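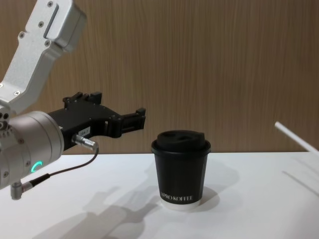

Black paper cup on a white table, wood-grain wall behind.

# Hamunance: an index of performance and time-based art

Hello, and thank you for stopping by! Hamunance is a plain-text catalog of performance works, sound pieces and short-run installations, put together from exhibition leaflets, gallery mailers, posters and the sort of typed program notes that usually end up in a box under somebody's stairs. The first release went up in May 2020 and holds 1479 records.

It began with the papers of the Lolby, a small artist-run gallery in Brakholm that kept nearly every scrap it ever printed (bless them), and it has grown a good deal from there. Nuala Mac Carthaigh did the original transcription and still looks after the spelling of artists' names, so if yours is wrong, please tell her and she will fix it.

## What's in the folder

- `works.csv` has one row per work, with title, artist, venue, year and duration
- `venues.csv` lists the galleries, halls, shop fronts and one swimming pool
- `notes/` holds longer transcriptions, a text file for each leaflet
- `horgan/` is the Horgan bequest, kept apart while we sort out the duplicates

## How the records were made

Every row was typed by hand from a printed source and then read back against it by a second person. We stop at the year 2000, partly for copyright and partly because after that the Lolby mostly sent emails. When a leaflet gives a duration we copy it exactly as printed, so you will find "all afternoon" and "until the ice is gone" sitting next to proper hours and minutes. Please don't tidy these! Artists chose those words, and a couple of them wrote to us to say how pleased they were to see them kept.

The `medium` column uses eight terms, and I'll admit I go back and forth on whether "action" and "performance" ought to be separate. For now they are. If a piece was shown more than once, each showing gets its own row and they share a `work_id`.

## Things to watch out for

Coverage leans heavily toward Brakholm and the towns nearby, so this is no good for counting how much performance art went on anywhere else. Six venues changed their names along the way, and `venues.csv` gives the later name with the older one in `also_known_as`. Some works describe nudity, injury or distress, and the notes are transcribed without cuts.

## Using it

Records are free for teaching and research with a credit to Hamunance. Leaflet texts belong to their authors, so do ask before reprinting a whole one. The next batch of corrections goes in each November.

8 shares · 6 comments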